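How a Robot Arm Picks Things Up
Josport School Robot Club, Notes for Grades 4 and 5

A robot arm is a chain of stiff parts called links. The places where links meet are called joints. Each joint has a motor that turns it. At the far end is the gripper, the part that closes on an object.

A computer tells every joint how far to turn. If one joint is wrong by a small angle, the gripper can miss by the width of a finger. Long arms make the error bigger.

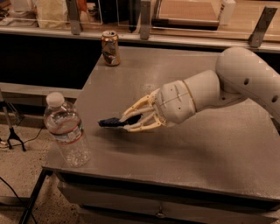
Hard and soft objects need different grips. A can bends if the fingers squeeze too much. A bottle of water is heavier than an empty one and can tip, because the water inside moves. Bristles and plush squash down, so the fingers must close farther before they hold.

Club members write down each try in a log. The log for October has 178 tries. Vilja Saarinen checks the entries and Tumelo Van Wyk sets the speed of the arm. Slow speeds are used first.

Words to know: link, joint, gripper, log.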